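Olton house, lower level walk-through, Saturday morning
Checked by: Necati Taşdemir
Present: Erdal Yalçınkaya, Sibel Yalçınkaya for the second half
Job no. 3323

Marks used: OK, FIX (before the next visit), WATCH (look again next time).

## Entry and hallway

- [x] Front door opens fully. **OK**
- [x] Smoke alarm sounds when tested. **OK**. Battery replaced in May.
- [ ] Hall light switch. **FIX**. Plate is cracked at the lower screw. Erdal has a spare plate.
- [x] Handrail on the three steps down. **OK**. Tightened on the last visit and still firm.
- [ ] Runner rug has a non-slip backing. **WATCH**. Backing is worn at the end nearest the steps.

## Kitchen

- [x] Extinguisher gauge in the green. **OK**
- [x] Nothing stored on or over the cooktop. **OK**
- [ ] Under-sink shutoff valve turns by hand. **FIX**. Very stiff. Umut Yurt to free it up or quote for a new one.
- [x] Outlets near the sink trip when tested. **OK**
- [ ] Heater kept clear. **WATCH**. The 1670 watt heater was pushed against the curtain when I came in. Sibel moved it. It needs its own wall outlet, no power strip.

## Narrow space by the cabinet

- [ ] Floor clear for walking. **FIX**. A small wheel with a treaded black tire is in the way, and there is a round dark gray base under it. Slippers on the mat are also in the walking line. Put them against the wall or on a rack.
- [ ] Cloth and clothing kept up off the floor. **FIX**. Yellow fabric hangs down low next to the walkway. Fold it and put it on a shelf. The small white fluffy item goes with it.
- [ ] Cords secured. **FIX**. Thin black cable hangs down the front of the wooden cabinet. Clip it to the side or run it behind.
- [ ] Stool out of the way when not in use. **WATCH**. Thin legs, easy to catch a foot on.
- [x] Floor tiles sound. **OK**. Tapped along the door side, no hollow ones.
- [ ] Footwear. **WATCH**. A bare foot on the mat. Wear the slippers in this part of the house, at least until the wheel has a place.
- [ ] Door closes without catching. **WATCH**. Rubs a little at the top in damp weather, according to Erdal.

## Storage closet

- [x] Paint cans closed and upright. **OK**
- [ ] Top shelf load. **FIX**. Almost 300 pounds of tile boxes on brackets I would not trust with half of that. Move the boxes to the floor along the back wall.
- [x] Ladder feet have their rubber caps. **OK**

## To do

1. Tile boxes down from the top shelf (Erdal, with Barış Akyol to help lift).
2. Clear the narrow space and find a place for the wheel (Sibel).
3. Cable clips, pack of 5 (Erdal).
4. Valve under the sink (Umut).
5. Switch plate in the hall (Erdal).

Barış has the only key to the closet, so call him first. He is not free before noon.

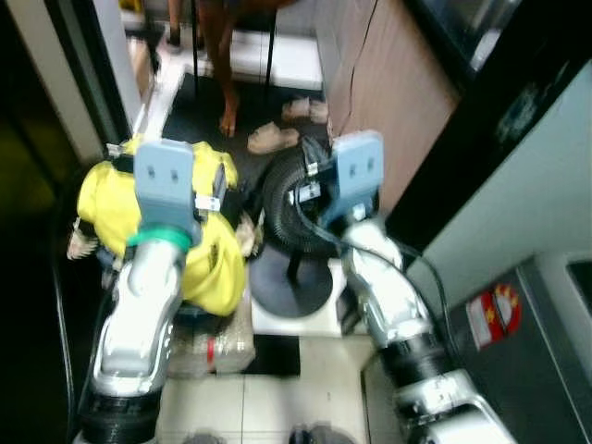
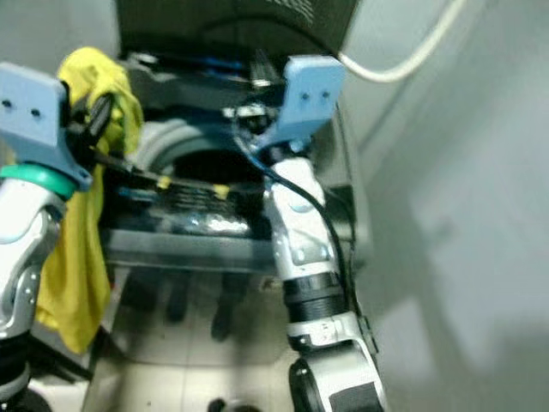 Narrow space, lower level. Yellow fabric to be folded and shelved.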